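Keeping the bin cell running
Talk notes, Murali Poduval, Trotton workshop day, 24 January 2020

Slide 1 - Who looks after it
Fulgencio built the cell in August and I took over the upkeep. Say early on that I'm not a programmer. The job is mostly cables, clamps and a logbook. The log stands at 2097 picks as of this morning.

Slide 2 - The bin
Grey sheet metal, sloping sides, orange spring clamp on the corner. Check the clamp first thing. If the bin shifts, every taught position shifts with it. The paint is scuffed and we leave it alone. Same mix of objects each run: comb, paintbrush, purple spoon, the small odd bits.

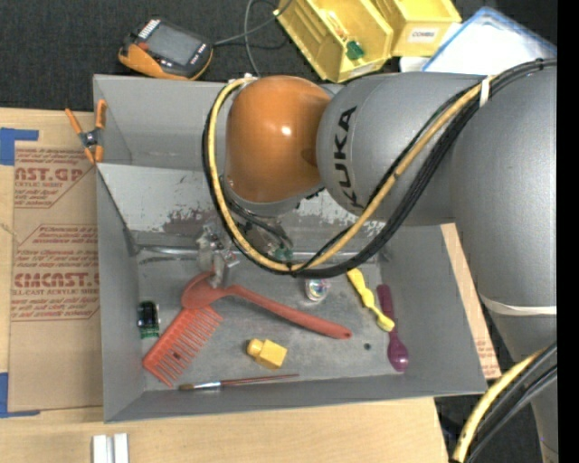
Slide 3 - Cable dressing
Most of our stoppages come from here. The black and yellow cables loop round the orange wrist and have to follow it down into the bin. Too short and they pull at the gripper, too long and they drag over the objects. Jog the wrist through its full range by hand speed before tightening any tie.

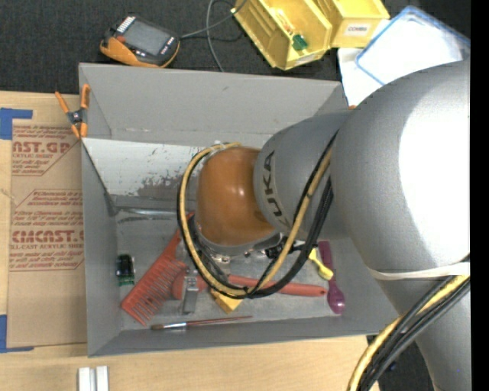
We recut the loop after 417 picks and again 171 later. Second length has held. Pass round the old tie from the Dustwood cell so people can see the wear.

Slide 4 - Weekly check
Takes over 5 minutes if done properly. Gripper fingers, mount screws, straps on the arm, pendant cable. Write it down even when nothing is wrong.

Questions. If someone asks about spares, send them to Fulgencio.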